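Week 6 – Screens, partitions and small rooms
Notes to go with the lecture. Not a substitute for the reading. Slides will go up when I have fixed the captions.

Follows on from week 5 (doors, thresholds). Same question really – how do people divide up a room they can't afford to rebuild? Last week openings, this week things that stand on the floor and can be moved. Curtains get a mention but are properly week 7.

1. What counts as a screen

Working definition for this module: an upright divider, not fixed to the building, that one or two people can shift without tools. So a folding screen yes, a bookcase used as a divider sort of, a stud wall no. Office partitions on feet are borderline, we will argue about it in the seminar.

Three words you will see in the reading and must not mix up:
Panel (or leaf) – one upright section.
Frame – the border that holds it.
Infill – whatever fills the frame. Cloth, paper, cane, solid board, glass.

Most of what a screen does to a room comes from the infill. Most of whether it falls over comes from the frame and the hinges. Students write whole essays on the first and forget the second.

2. Standing up

A flat screen falls over. A folded one doesn't, or not so easily, because the base covers an area of floor instead of a line. Two ways to set it out:
Zigzag – each leaf turns back on the last. Steady, but eats floor.
Curve – all leaves turn slightly the same way. Encloses a space, makes a back and sides. Less steady at the ends, so watch the end leaves.

The hinge decides which you can do. A one-way hinge will only give you one fold at each joint. Two-way hinges (cloth, leather or the double metal kind) let you do either. Check the hinge before you write anything about how a screen was "meant" to stand. Sirko is very good on this, chapter 2.
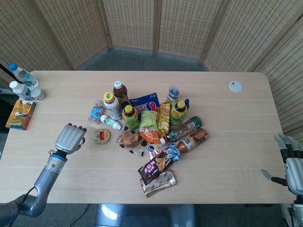 Enclosure is the main thing people want from a screen, more than hiding. Hanna Sirko's survey of rented rooms in Molska found tenants put screens round an activity (eating, sewing, washing) far more than they put them across a doorway or in front of a bed. She calls it "making a back". Five woven rattan panels taken round the back and sides of a table do it very plainly: the table gets a place of its own on the carpet, and there are no walls involved. Note the darker wood frames too, they mark off every section so you read the curve as a row of uprights. With a frame the same colour as the infill you would read it as one surface. Come back to this in section 4.

The survey again: 1,031 rooms visited, 64 households interviewed at length. Small second number, so be careful how much you hang on the quotes. She says so herself.

3. Weave and light

Open infill lets some light and air through, and a good deal of sound. Closed infill stops light, softens sound a bit. Neither is soundproof, please stop writing that screens "block noise".

Things that change how much you see through an open weave:
– size of the holes
– which side is brighter. From the dark side you see out, from the bright side you see the weave. Same as a net curtain.
– how close you stand
– angle. Side on, the holes close up.

So privacy through a woven screen depends on the lamp. Tenants in Molska knew this perfectly well and moved the lamp before they moved the screen. One woman kept hers at the window end all day and carried it across at 6 in the evening when the lights went on. (Sirko prints her sketch plan, have a look, its on the page after the tables.)

Care, quickly. Cane and rattan dry out near radiators and go brittle. Dust sits in the weave, soft brush, no soaking. Sagging infill usually means the frame has gone out of square, so look there first. The Saliba store holds two screens with new infill in old frames and the catalogue dates them by the frame only. Trap for the unwary.

4. Screen as background

Short section as we ran out of time last year and I'd like to get through it.

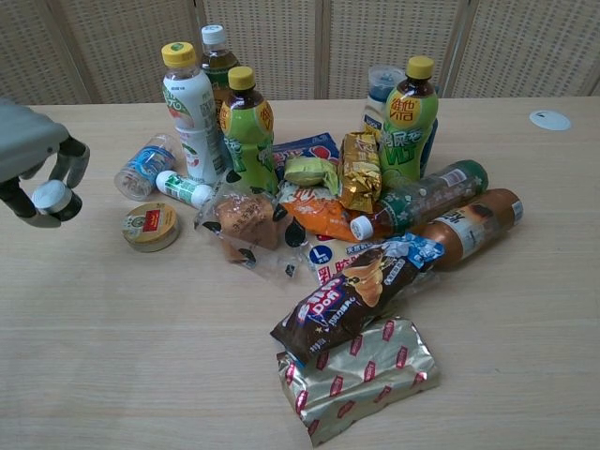
Shopkeepers understood backgrounds long before anyone wrote about them. The Ulturora arcade had stalls selling completely different goods back to back, and a plain upright surface behind each counter was the cheapest way to stop one lot running into the next. Rule of thumb from the stallholders – the busier the goods, the quieter the back. Drinks and snacks are about as busy as goods get, every label competing, and a beige, finely woven partition is a sensible match for them: a white bottle with a yellow cap and green and orange print on the label stands out at once, and the thin pale seams between the panels don't fight with it. Try imagining the same pile against striped cloth. Then think about what the stallholder wants you to look at, and from how far off.

Two points to take to the seminar.

Seams. On a light screen with light seams you get a near continous surface. With dark frames you get rhythm, and the eye counts. Neither is better. Arcade stalls mostly went for the first, rented rooms the second, though that may only be what was on sale. Sirko thinks taste, I think price. Bring evidence.

Height. Seated eye level or standing eye level? A screen that hides you sitting down may do nothing when you stand. The Trirkedow reading room is the usual case: low dividers, everybody private while reading, everybody on show the moment they go for a book. Complaints started within the first April. They raised the dividers and then the complaints were about the dark.

5. Measuring exercise

Pairs. Bring a tape, squared paper, pencil. One folding screen between two pairs so be patient.
a. Measure one leaf: height, width, thickness of frame.
b. Set out as zigzag. Draw the footprint to scale.
c. Set out as a curve. Draw again on the same sheet, different colour.
d. Sit on a chair inside the curve. Partner stands outside and walks round. Mark where they lose sight of your face.
e. Repeat d with the lamp on inside, main lights off.

Keep all the drawings, they go in the portfolio. Label them at the time, not the night before it is due.

Please lift the screens by the frame. Not the infill. Two were put out of action last year that way.

6. Reading and writing

Essential: Sirko, chapters 2 and 4. Chapter 3 is about curtains, leave it till next week.
Useful: Trirkedow reading room plans, copies in the box file. The key is missing from sheet two, the hatched lines are dividers.
If keen: the Saliba catalogue entries, read with section 3 of these notes next to you.

Short paper, 800 words, on one divider you can get to and measure yourself. Can be at home, in a café, a waiting room, anywhere. Include a footprint drawing. Say who moves it and when – if it never gets moved, say that as well and think about whether it is still a screen under our definition.

Seminar groups as before. Bring scissors for week 7.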